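Feng drive-thru headset, three months in

I run the late window at a burger place in Gralville, and after a customer screamed at one of my crew back in August (over a missing sauce cup!) our owner finally sprang for headsets that record. We got the Feng set from Drudum, 3290 dollars for the whole kit, and I've worn mine on pretty much every shift. 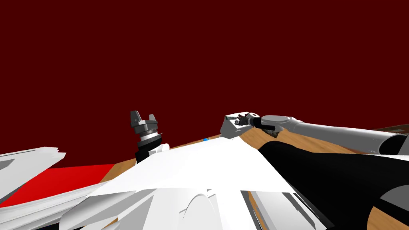 It's light enough that I forget I have it on, and the button that saves the last few minutes of audio is big and easy to find while you're holding a drink tray. I've pressed it 35 times so far. Most of those were just people being rude, but two ended with someone banned from the lot, and having the audio made that a much shorter talk with the owner.
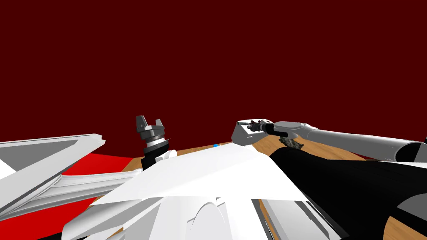

What bugs me

The ear pad. It's scratchy, it slides, and a replacement pair took forever to ship. The app is slow too, and it logs me out every time I set my phone down. Also, the save button beeps in YOUR ear only, so put up a sign that says you record. We did, and folks got a little nicer overnight.

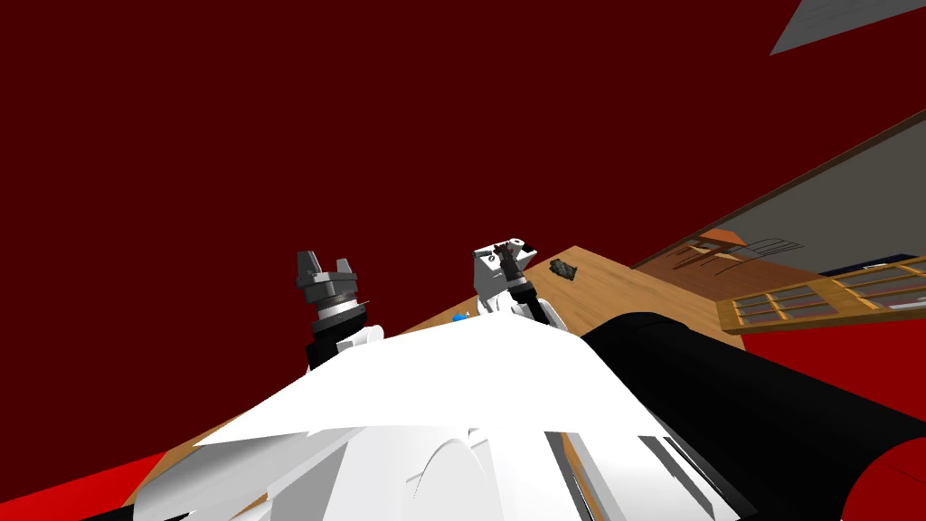
Left gripper, open and pointing up.

Battery gets me through a double with some to spare. Our Korkthorpe store has the older model and they're always swapping packs. 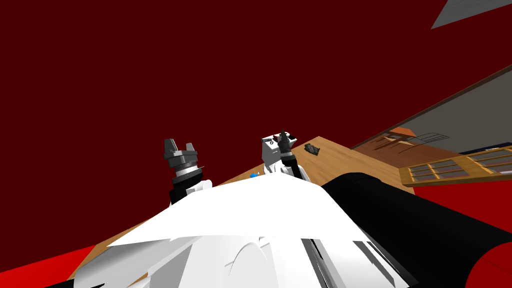 Would I buy it again?

Yep, with better ear pads. Four stars from me.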